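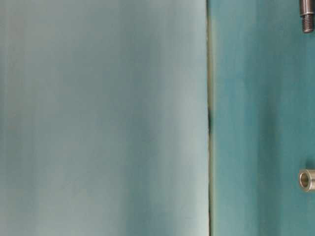
What speed should the arm run at for the last bit of a pick when the part is small metal hardware?
Slow enough that a person watching can hit stop before contact. We use 20 mm/s for the final approach, and full program speed only above the clear height.

Shop Floor Automation > Good practice > Small part picking, written rules

gantry_moss
Pasting the Q and A above from our rule sheet because it's the line everybody argues over. Trying to get the sheet down to one page before October. Cell is bolts, spacers, ring type parts, two finger gripper. Sheet so far:

Approach slow, 20 mm/s, from clear height down.
One part under the fingers at a time. Neighbors get moved first.
No hands in the tray unless the cell is in hold. Hold, not pause.
Three misses on the same part, stop and call someone.
Log every manual nudge.

What's missing? What's dumb? Go.

pallet_rat
20 is painful. We did 2568 picks last month on the Sammont line, and if I'd run 20 on all of them I'd still be there. Set it by part weight imo. A washer isn't going to hurt anybody.

gantry_moss
Not the washer I'm worried about, it's the fingertips hitting the tray floor. Bent a set that way. Also ppl lean in to look.

kestrel40
Leaning in is the whole problem. Speed number means nothing if you haven't done the risk assessment for that cell, with that gripper and those parts. Copying a number off someone else's sheet is how you get a number with no reason behind it. Write the reason next to it or it'll get changed by whoever's on nights.

pallet_rat
ok but a one page sheet with reasons is a four page sheet

kestrel40
Then it's four pages. Or put reasons on the back.

dull_endmill
Agree w kestrel on the reasons, disagree on length. Nobody reads four pages standing up.

Things I'd add. Ring parts, pick one grip and write it down. Outside diameter or inside the hole, not "whichever works". We had two shifts at Dallmont doing it differently and the logs were useless, couldn't compare a thing. Outside grip for us. Fingers open, centered over the part, stop, check the gap on both sides, then down.

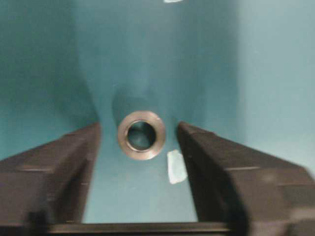 The stop matters. Half a second is plenty. If the gap is uneven you re-center up there, you don't drag the part across the tray with one finger and hope. Dragging scratches the coating and then your vision guy complains the background changed.

Also, who's allowed to override? Not on your sheet. Should be a name on the shift board, one person.

gantry_moss
Good one, adding override. Right now it's kind of whoever has the pendant, yeah I know.

Inside vs outside grip, I had left open on purpose. Some of ours sit too close to the wall for outside.

dull_endmill
Then rule two covers it, move it off the wall first. By hand, in hold, logged.

flanlow_user_8
We run the Flanlow fingers and I'd say opposite on the stop. A dwell on every pick is a habit you put in when calibration is bad. Fix the calibration. Check it at start of shift with a known part in a known spot and write down the offset. Ours gets checked every 8 hours and I took the dwell out completly.

dull_endmill
And when somebody bumps the camera at hour 3?

flanlow_user_8
Bumped camera is an incident, you stop and recheck. Put that on the sheet too.

dull_endmill
If they tell you they bumped it. Keeping my dwell.

kestrel40
Both. Start of shift check AND dwell. They catch different things. Not sure why this is a fight.

pallet_rat
because cycle time

spindle_aunt
Coming at this from the other end, I do the audits. Sheet is fine. What I fail people on is boring stuff: sheet has no revision number, or there's two versions taped up, or the hold procedure says "press hold" and there are two buttons that could be hold. Photo of the actual button. Also "three misses" needs a definition. Is a slip after lift a miss? Is closing on air a miss? I had 27 entries in one log that just said "miss" and I couldn't tell you what happened in any of them.

gantry_moss
ouch, that's our log pretty much. Saying: miss = fingers close and part isn't at the place position at the end. Slip gets its own letter code.

spindle_aunt
Works. Just keep the codes to a handful or they all turn into "other".

pallet_rat
Still think 20 is too slow for washers. Would sign off on 20 for anything unproven and faster after a clean week, if there's a number for clean.

gantry_moss
Could live with that. Kestrel?

kestrel40
If the assessment covers the faster speed, fine. If it's just "had a good week", no.

gantry_moss
Ok. Rev 2 going up Tuesday: 20 default, faster only w/ assessment on file, dwell stays, start of shift check, bumped camera = stop, one name for override, miss defined, reasons on the back. Leaving inside grip out for now, the Saludo trays are a different shape anyway and I want to try moving parts off the wall first.

flanlow_user_8
post the back side too when its done, I want to see the reason for the dwell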